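一张台子，一面墙：家里修东西的地方

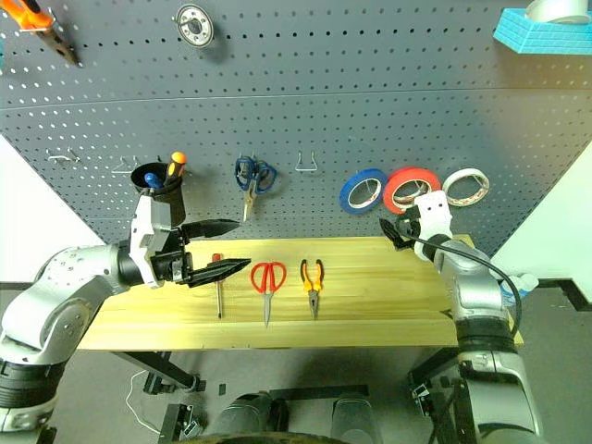
灰色洞洞板前的木制工作台，台面上摆着工具。

2023年4月28日

Rutanley老城区的房子大多带一间储物房，图纸上标的是“杂物间”，面积够放一辆自行车和几只箱子。过去很长时间里，它的用途也就是放自行车和箱子。近几年，这些房间里陆续出现了台子。有的是旧餐桌改的，有的是门板架在两只柜子上，也有从店里整套买回来的。台子后面的墙上通常钉一块带孔的板，挂着螺丝刀、钢锯、角尺和几卷胶带。

本刊在城里走访了29户人家，看他们在什么地方修东西，用什么样的台子，工具怎么放。这些人家里有做过木匠的，也有搬进来以前连电钻都没握过的。他们谈得最多的是高度、灯光和抽屉，很少谈到某件工具本身好不好用。

从餐桌上搬走

多数人家的第一个工作台是餐桌。换一只插头，粘一只鞋底，给椅子腿拧紧一颗螺丝，都在餐桌上做。垫一张报纸，做完收起来，晚饭照常吃。这种办法的毛病要到活儿做不完的时候才看得出来。胶水要放一夜，拆开的台灯零件摊了一桌，谁也不敢动，家里人只好端着碗坐到沙发上去。

一户住在河边的人家说，他们下决心腾出储物房，是为了一台缝纫机。机器是老人留下的，皮带断了，拆开以后发现还缺一个垫圈。配件等了很久，机头就在餐桌上放了很久，用一块毛巾盖着。等机器修好，桌面上留下一圈油印，怎么擦也擦不掉。那张桌子后来搬进了储物房，做了工作台，客厅另外买了新餐桌。

餐桌做工作台，稳当是稳当，高度却偏低。坐着吃饭合适的高度，站着锯木头就要弯腰。锯上半个钟头，腰比胳膊先累。所以旧餐桌进了储物房，第一件事往往是垫高。有人在桌腿下面加木块，有人干脆把四条腿锯掉，换成一副结实的柜子。木块垫高的办法便宜，但一定要固定，光是放在下面，推刨子的时候桌子会从木块上滑下来。

高度怎么定

木工里有一个老办法：人站直，手臂自然下垂，台面到手腕的位置。这个高度适合刨、锯和凿，手上能用得出身体的重量。做细活就不同了。焊一根线，装一只钟的指针，眼睛要凑近，台面高一些才好，胳膊肘能搁在上面。

一张台子很难两头都照顾到。走访的人家里，处理办法各式各样。有一户把主台做低，另外做了一个小台子，平时立在墙角，做细活时搬上来摆在主台上，用夹子夹住。小台子下面有两条厚木腿，中间空着，可以塞零件盒。也有一户的办法是准备一把高脚凳，粗活站着做，细活坐着做，台面按站着的高度来，坐上高脚凳正好。

还有人买了能升降的桌架，装上自己配的台面。升降架用来写字没有问题，敲打起来就会晃。那户人家后来把敲打的活儿全部挪到了院子里的一截树桩上，升降台只用来修收音机和贴手机膜。主人对这个安排很满意，说树桩怎么砸都不心疼。

台面

卖台子的人喜欢讲台面的厚度。厚台面重，重了就不容易跑，锤子敲下去声音也闷。但厚台面不一定适合每一间屋子。老房子楼板单薄，楼上放一张很重的台子，搬的时候先就是一件难事，楼梯拐弯处尤其难办。

位于Paterson街的一家家具作坊多年来给人定做台面，用料多半是山毛榉，也用桦木和松木。作坊的建议是先想清楚台子上做什么。主要做木工的，选硬木，表面只擦油，不上亮漆，日后磨花了可以重新刨平。主要修电器和自行车的，台面上再铺一块可以换的薄板，油污、烫痕都留在薄板上，脏了就揭掉。松木便宜，轻，钉子一碰就有坑，不在乎坑的人用着很好。

台面颜色的事，开始我们没有放在心上，后来有好几户主动提到。浅色台面好找东西。小螺丝、弹簧、垫圈掉在深色木头上，低头半天看不见，换成浅色的木头，影子一衬就出来了。也有人反过来，因为手里的活儿多是白色塑料件，特意铺了一块深绿色的胶垫。

台面前沿要不要倒圆，各家意见不同。倒圆了，腰和小臂靠上去舒服，用夹子时却少了一点咬合的地方。Paterson街的作坊一般只把棱角轻轻砂掉，剩下的让客人自己决定。他们说来返工的客人里，要求再砂圆一些的占多数。

台钳装在哪里

台钳是工作台上最重的附件，也是最容易装错位置的附件。装在正中间，平时碍事；装得离桌腿太远，敲打时台面会跟着弹。比较稳妥的位置是在一条桌腿的正上方，靠近惯用手的另一侧。惯用右手的人把台钳装在左边，锯长料时，料从右边伸出去，右手有地方活动。

台钳的固定螺栓要穿过整块台面，下面加大垫片。只用木螺丝从上面拧进去，用不了多久就会松。有一户人家就是这样松的，主人把台钳拆下来，孔已经豁大，补孔时把牙签蘸了胶塞进去，再拧，又松。最后他老老实实钻了通孔。

旧货市场上，旧台钳比新的好卖。Fliltatetti是一家已经停产的本地铸铁厂，早年出过一批台钳，钳身漆成墨绿色，丝杠很粗。城里不少人家的储物房里还有一台。挑旧台钳要看丝杠有没有磨瘦，把钳口合到底，再退回一圈，前后推一推，间隙太大的就不要。钳口护板有缺口不要紧，可以换，也可以自己用两片角铁垫上软木。铸铁钳身如果有焊过的痕迹，最好放弃，铸铁焊补以后能不能吃力，外行人看不出来。

墙上的孔

台子后面的墙，多数人家装了洞洞板。洞洞板最常见的有两种材料，一种是压制的纤维板，一种是冲孔的金属板。纤维板便宜，锯起来方便，缺点是怕潮，孔用久了会变大，挂钩跟着往下垂。金属板结实，挂重东西放心，裁切麻烦，边上还会割手，买的时候最好按现成的尺寸选。

纤维板背后必须留空。板子直接贴墙，挂钩的弯头就伸不进去。通常的做法是在墙上先钉几根木条，板子钉在木条上，木条的厚度就是留出的空。木条最好竖着钉，板后面的灰尘能落到底下，清扫也方便。横着钉的，灰积在木条上面，过几年拆下来一看，厚厚一层。

墙大板小，一块盖不住，就要拼。两块板之间的接缝处必须有木条托着，并且两边的孔距要对齐，不然挂钩跨不过去。孔距要在动锯之前算好。有人把两块板的边都裁了，接缝处的孔一边密一边疏，长柄工具挂上去总是歪的，只好在那一带贴了一张日历遮住。

挂钩掉下来，是用洞洞板的人共同的烦恼。取钳子的时候，钩子跟着钳子一起出来，落到台子后面的缝里。五金店里卖的塑料卡子可以把钩子压住，每个钩子要配一两个。没有卡子，用一点热熔胶点在钩子根部也行，想换位置时拿吹风机吹软就能揭下来。金属板配的挂钩一般自带锁扣，贵一些，省去不少麻烦。

描轮廓的人和不描的人

工具挂上墙以后，要不要在墙上描出轮廓，是走访中分歧最大的一件事。

描的人说，工具用完往哪里放，一眼就知道；少了哪一件，也一眼就知道。有一户人家用黑色油漆笔给每件工具都描了边，连一把折尺也描了。家里的孩子从小就会对着轮廓把工具挂回去，当成拼图玩。

不描的人说，工具总在变。买了一把新钳子，旧的挪到旁边，墙上的轮廓就对不上了，擦又擦不干净。他们宁愿贴纸条，或者什么都不贴。一位做过修鞋生意的住户把常用的东西全部插在一条开了槽的木板上，木板装在台子后沿，伸手就能摸到，墙上只挂尺子和模板。他说干活的时候眼睛看着活儿，手自己会去找。

也有折中的。先用铅笔描，用上半年，位置不再动了，再用油漆笔描一遍。还有人用彩色胶带贴个大致的形状，想换就撕。

我们比较赞成先不描。一件工具该挂在哪里，刚装好板子的时候多半想不准。刚开始大家喜欢按种类排，螺丝刀一排，扳手一排，从大到小，看着整齐。用了一阵就会发现，最常用的那把中号螺丝刀总在台面上躺着，从来不回墙上。它的位置应当在手边，其他的往远处放。等到台面上不再有总也不回去的工具，墙上的位置就算定了。

杯子、罐子和抽屉

细长的东西挂不住，要有容器装。铅笔、锉刀、毛刷、记号笔，最好立着放，从上面看得见头。装在板子上的筒和杯很合用，要注意锉刀不能和别的锉刀挤在同一只筒里，锉齿互相磨，时间长了就钝了。可以在筒里塞一卷瓦楞纸，每个孔里插一把。

装螺丝的容器，家家不同。玻璃果酱瓶最常见，透明，能拧紧，掉在地上会碎。有人把瓶盖钉在搁板的底面，瓶子从下面拧上去，既省地方又不会碰倒。这个办法要用两颗螺丝固定每个盖子，只用一颗，拧瓶子的时候盖子会跟着转。

带许多小抽屉的零件柜也很受欢迎。买零件柜容易，给抽屉写标签难。一户人家的零件柜有一排抽屉全部标着“其他”。主人解释说，这些东西分别叫什么他不清楚，但是都认得。

大抽屉的问题是深。抽屉一深，工具就会叠起来，下面那层等于没有。工作台下面的抽屉，浅的比深的有用，上层放量具和刀具，下层放砂纸和抹布，最底下才放电动工具的箱子。砂纸要平放，潮气重的地方用一块木板压住，不压就会卷。

灯

储物房多数没有窗，有窗也朝着邻居的墙。只靠房顶中间一盏灯，人往台前一站，影子正好落在活儿上。这一点几乎每一户都讲过。

台子上方要有单独的灯，装在人和墙之间，略微靠前，从左右两边各来一束更好。长条灯的影子淡，适合一般的活儿。划线和锯切的时候，有一束从侧面斜过来的光反而看得清楚，铅笔线和木头的纹理都显出来。给漆面打磨的人也用侧光，手电筒贴着表面照过去，哪里没磨到很明显。

带夹子的台灯可以夹在台面边上，也可以夹在搁板上。夹在洞洞板上不行，板子太薄，灯头一转，夹子就滑。电线要走在台面后沿，不要横过台面。这个道理大家都懂，真正照办的人家并不多，我们看到的电线里，有好几根带着锯子碰过的痕迹，用黑胶布缠着。

插座也要早想。电钻的充电器、台灯、热熔胶枪、吸尘器，同时都要插。老房子的储物房常常只有一个插座，还在门背后。请电工加一组装在台面以上的插座，是几户人家觉得花得最值的一笔钱。

买新的还是买旧的

Dolel是城里一家旧工具店，开在从前的粮店里，门口的台阶还留着推车磨出的两道槽。店里一面墙全是刨子，一面墙全是锤子，中间几只木箱装着没有柄的斧头和没有盒子的钻头。一张带两个抽屉的旧木工台在店里标价2000元，一台小号旧台钳400元。店里的人说，台子比台钳难卖，大家喜欢看，量完自家的门以后就走了。

旧台子的好处是木头早已干透，不会再变形。要检查的是榫头有没有松，腿底下有没有虫眼，台面是不是扭了。检查扭不扭，可以在两头各放一根直尺，蹲下来顺着看，两根尺的上沿应该平行。轻微的扭可以刨掉，扭得厉害的，刨平以后台面就薄了。

新台子的好处是能送货，带说明书，尺寸也照着普通房门设计。缺点多半在横撑上。为了便于包装，腿和横撑都用螺栓连接，装好以后要过一段时间再紧一遍，以后换季时也要紧。冬天屋里干燥，木头收缩，螺栓就松，有住户每到12月就把整张台子的螺栓从头到尾紧一遍，顺手给台钳丝杠上点油。

自己做一张也不难。用料最省的做法是两副架子加一块台面，架子之间用长横撑连起来，后面再斜着钉一根撑子。少了这根斜撑，台子左右会晃，腿再粗也没用。把台子固定在墙上也能起同样的作用，租房子的人就要先问过房东。

地面与声音

储物房的地面常有坡，原来是为了拖地时水往一边流。台子放上去，一条腿悬空。垫纸板只能管一阵，纸板受潮就塌。可以在腿底下装调节脚，旋出来多少都行；也可以把腿按地面的斜度锯一刀，这样台子就只能待在这个位置，搬家时再说。

站久了脚疼，水泥地和瓷砖地都一样。橡胶垫能缓解，挑表面平的，带花纹的垫子会藏木屑和螺丝。有人把旧地毯裁了一块铺着，舒服，只是掉了小零件以后要用磁铁去吸，铜的吸不上来。

声音是公寓里的大事。锤子敲在台面上，楼下听得清清楚楚。桌腿下面垫厚橡胶，敲打时下面再垫一个装沙子的布袋，声音会小很多。更管用的办法是挑时间。有一栋楼的住户彼此说好，午饭后到晚饭前可以敲，其余时间只做没有声响的活儿，磨刀、上胶、刷漆都排到晚上。刷漆又有气味，后来也挪到了下午。

孩子和猫

家里有孩子的，刀具和锯子要挂在高处，或者锁进柜子。低处那几排孔可以留给孩子，挂卷尺、木槌和小刷子。有一户给孩子在大台子旁边做了一张小台子，台面用的是同一块木板剩下的料，孩子在上面钉钉子，一块木头上钉得密密麻麻，家里一直没舍得扔。

护目镜要挂在最显眼的位置。放在抽屉里的护目镜没有人戴，这是好几户人家的一致经验。口罩和耳罩同样如此。急救用的纱布和镊子放在门口，手上有伤的时候不会有耐心翻抽屉，镊子主要用来拔木刺，和做活儿的镊子分开。

猫喜欢台面，特别是有灯的台面。灯下暖和，刨花也软。养猫的人家上胶以后都要关门，关门之前先看一眼台子底下。

五年以后的样子

我们问过每一户，如果重新布置，会改什么。回答很零散。有人要把台子挪到离门远一点的地方，长料从门外伸进来时能有余地。有人要把洞洞板装低一些，最上面那几排够不着，挂的东西几年没有取下来过。有人想把台面加宽，另一户的台面很宽，里面那一半堆满了东西，主人想把它锯窄。

一户人家的储物房用了整整五年，房间的样子和当初已经很不一样。原来打算做木工，买了刨子和凿子，做了一只书架，又做了一只不太平的凳子，之后就很少再碰。倒是自行车越修越多，先是自家的，后来邻居也推过来。台面上的木油换成了一块铁皮，墙上的凿子让给了撬胎棒和链条清洗刷，台子一端多了一根立柱，用来架车。凿子收在抽屉里，用油纸包着。

也有变化很小的人家。一位住在坡顶的住户，台子是父亲做的，台面中间已经磨出浅浅的凹。她不打算刨平，说放圆的东西正好不会滚。她最近在这张台子上修的是一把伞，伞骨断了一根，用细铜管套上，两头夹扁。我们去的时候她刚把伞布缝回去，线剪断，针插回墙上的一小块毛毡里，然后撑开伞，在屋里转了一圈看有没有漏光的地方。

她又找出一处脱线，把伞放回台面，重新去取针。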